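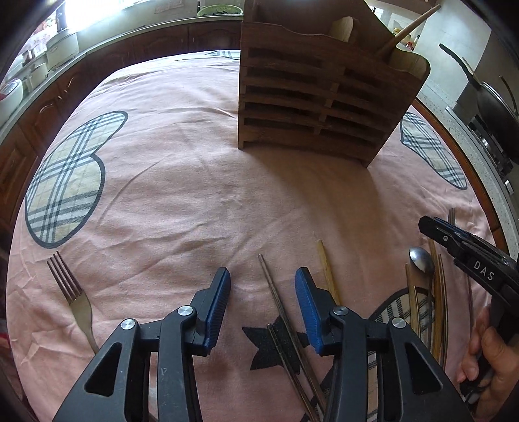
Une pince de robot, c'est une sorte de main très simple. Elle n'a souvent que deux doigts, et ces doigts font surtout deux choses : s'écarter et se rapprocher. Pour apprendre à ranger des couverts, on peut commencer sans robot, avec une pince que l'on tient à la main, sur la table de la cuisine. Une fourchette, une cuillère et des baguettes font de bons objets d'entraînement. Les doigts de la pince noire portent des coussinets bleus qui ne sont pas lisses. Leur surface a un relief, un peu comme la semelle d'une chaussure, et ce relief aide à retenir ce que l'on serre.

## Pourquoi une baguette est difficile à attraper

Pose une baguette sur une table et prends-la entre le pouce et l'index. C'est facile pour toi. Tes doigts sont mous, ils s'écrasent un peu autour de la baguette et ils sentent quand elle commence à glisser. Si elle glisse, tu serres plus fort sans y penser.

Une pince simple ne sent rien du tout. Elle se ferme, et c'est la personne qui la tient qui doit regarder si l'objet est bien pris. Une baguette est fine, ronde et longue. Elle peut rouler au moment où les doigts arrivent. Elle peut aussi tourner entre les coussinets et pencher d'un côté, surtout si on l'attrape par un bout. En métal, elle glisse plus facilement qu'en bambou.

La fourchette pose un autre problème. Elle est plate à un endroit, courbée à un autre, et le poids n'est pas le même des deux côtés. Si tu la soulèves par l'extrémité du manche, les dents tirent vers le bas.

## Comment les doigts s'ouvrent

À l'intérieur de la pince, il y a des petites barres reliées entre elles. L'endroit où deux barres se rejoignent et peuvent tourner s'appelle un **pivot**. Ton coude est un peu comme un pivot. Quand une barre bouge, elle pousse la suivante, et le mouvement arrive jusqu'au bout du doigt.

Cet ensemble de barres s'appelle une **tringlerie**. Tu en connais déjà. Il y en a une dans certains parapluies pliants et dans les lampes de bureau à bras articulé.

Beaucoup de pièces de ce genre ont des trous en forme de triangle. Un triangle se déforme très mal, et c'est pour cela qu'on en voit aussi sur les grues et sur les ponts. On enlève de la matière là où elle ne sert pas beaucoup, et la pièce devient plus légère tout en restant solide.

## Fabriquer une pince en carton

Elba Villalba anime l'atelier partagé de Matuneck, où l'on construit des petites machines. Voici le modèle qu'elle fait faire aux débutants à partir de 9 ans. Il te faut :

- du carton épais
- 5 attaches parisiennes
- une règle et un crayon
- des ciseaux
- deux morceaux de gant de ménage en caoutchouc
- de la colle

1. Découpe quatre bandes de carton de 11 centimètres de long et de 2 centimètres de large.
2. Croise deux bandes en leur milieu pour former un X. Demande à un adulte de percer les trous, puis passe une attache.
3. Fais un second X avec les deux autres bandes.
4. Relie les deux X par leurs extrémités avec deux attaches. Tu obtiens un losange au milieu.
5. Découpe deux doigts en carton, un peu courbés, et colle-les aux extrémités de l'avant.
6. Colle le caoutchouc à l'intérieur des doigts.

Il reste une attache. Garde-la, on en perd toujours une.

Rapproche les deux extrémités de l'arrière avec tes mains. La pince s'allonge et les doigts se referment. Si elle bouge mal, les attaches sont trop serrées. Si elle se tord, le carton est trop mince : double chaque bande.

## Essaie plusieurs objets

Commence par un bouchon en liège, puis une cuillère légère, puis une baguette en bois. Essaie d'abord au milieu de la baguette, ensuite vers le bout. Note dans un cahier ce qui tombe et ce qui tient. Refais ensuite les mêmes essais sans le caoutchouc, et compare.

Quand on pousse un doigt en caoutchouc sur une table, il freine. Quand on pousse un doigt en carton, il glisse davantage. Cette force qui freine s'appelle le **frottement**. Sans elle, une pince aurait beau serrer, l'objet filerait entre ses doigts.

## Et le robot, alors ?

Pour qu'un robot range les couverts tout seul, la pince ne suffit pas. Il lui faut des moteurs, une caméra pour repérer les objets et un programme pour décider où aller. Il doit aussi s'entraîner. Evaristo Ibarra, qui s'occupe des programmes à l'atelier, a rempli un dossier de plus de 3 499 essais de rangement. Dans certains, la cuillère est tombée. Il les a gardés aussi, avec une étiquette « raté ».

## Petit lexique

**Mâchoire** : un des deux côtés de la pince, celui qui vient serrer l'objet.

**Pivot** : point autour duquel une pièce tourne.

**Tringlerie** : barres reliées qui transmettent un mouvement.

**Frottement** : force qui freine deux surfaces qui se touchent.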